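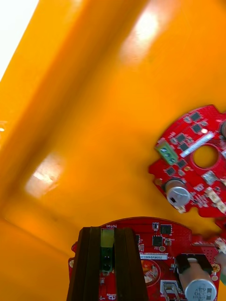 Sunday, December 14, 2025
Dynamo hub and light wiring, touring bike no. 2

Picked up where Ese left off on the Prustitz loop bike. Front wheel trued again, hub spins freely, no play at the cones. Ran the wheel up in the stand and the headlight came on at walking pace. The tail light did not. Traced it to a crushed wire under the left fender stay and replaced the run from the fork crown back.

Charging is still poor. On the Ceststead ride in June the phone stopped taking charge on anything steep, and the stand test says the same thing: below 11 km/h, nothing. Yanling wants to try a bigger buffer capacitor before we blame the hub. Agreed, but only one change at a time.

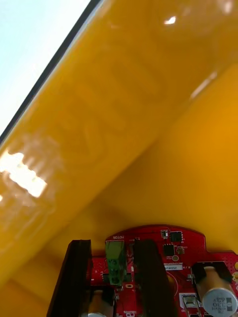
Route notes for the spring trip, while I have the map out. Day one is 75 km from Ceststead to Xue on the river road, flat until the last climb. Day two is 49 km to Ikow, mostly gravel. For the fenders I'd like a glossy yellow like the one in the photo, easy to spot on a gray morning. Matte paint held on to the mud last time and took ages to clean.

Still to do:
Re-tape the connector at the fork
Order brake pads, front and rear
Check rack bolts after the next loaded ride
Ask Ese Ibrahim which ferry takes bikes on weekdays

Left the bike in the stand with the front wheel off. Spare spokes are in the drawer under the vise.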